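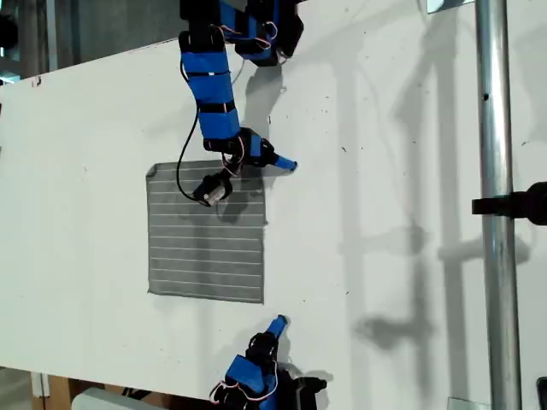

Woven cloths are usually sold on colour and washed on habit, according to the head of finishing at Plurkley, who has spent most of a working life on what happens to them in between. Our talk began with edges. The cloth under discussion was a square one, dark grey with thin white lines running right across it, evenly spaced, laid out on a white board. Its edges are slightly frayed and the top left corner has a small curl. "People see the fraying first," she said. "I look at the corner. A frayed edge can be trimmed. A corner that won't lie down makes every fold after it wrong."

Her method for folding a lined cloth is short. The lines are used as the guide, and the edge is ignored if it has started to go. The first fold is made parallel to the lines, with one line brought to sit over another, and the crease is pressed from the middle outwards. The second fold goes across. "If you match edge to edge on a frayed piece you are matching two bad measurements," she said. "The lines were put in by the loom. They are nearly always straighter than the cut."

The finishing room at Nostelport handles cloths up to 400 mm square. Anything larger goes to the long bench in the next building. A batch is 33 pieces, which fills one shelf tray when each piece is folded twice. Pattern 3301 is the exception, as its weave is thicker and the trays have to be filled to a lower mark.

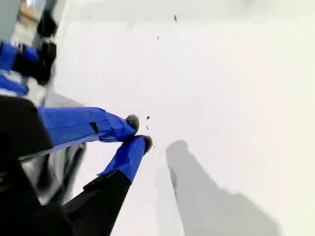
Does the surface underneath make much difference?

"It makes more difference than the cloth does," she said. "A white board shows grit, and grit is what marks a pale cloth. I would use matt white over anything glossy. Glossy boards throw light back at you and the cloth slides on them."

She wipes a board before each batch with a damp rag, then a dry one, always in the same direction. Scuffs are left alone unless they can be felt with a fingernail. A scuff that can be felt will catch a loose thread, and the board is then turned over or taken out of use. Specks are brushed off, never blown. She was firm on that point and gave no reason for it.

On curled corners she was less strict. Light steam from the back, then a flat weight until the piece has cooled. Seyoum, the cotton blend they run in spring, needs less steam than the all-cotton pieces and goes limp if it gets more. "You learn to stop early," she said. "It's easier to steam twice than to put the stiffness back."

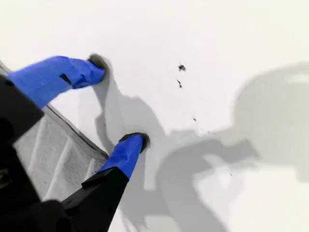 A reader of the first part of this series objected to the whole idea of folding, writing that flat cloths should be rolled, that rolls leave no crease and take no more room on the shelf, and that "every fold line is where the wear starts".

Her answer was that rolling suits long runners and does little for squares. A rolled square keeps its curve, and the corners on the outer end lift as soon as it is laid out. She does agree about wear. Stock held longer than one season is refolded along fresh lines - two lines over from the old crease is enough - and the date goes on the tray card.

The trimming shears are by Drodance and are sharpened in May, when the spring run ends. We had meant to ask about hemming, but the next trays were ready and she went back to them.

Last updated: May
281 shares | 4 comments
Contact the editors | © Plurkley Notes | Back to top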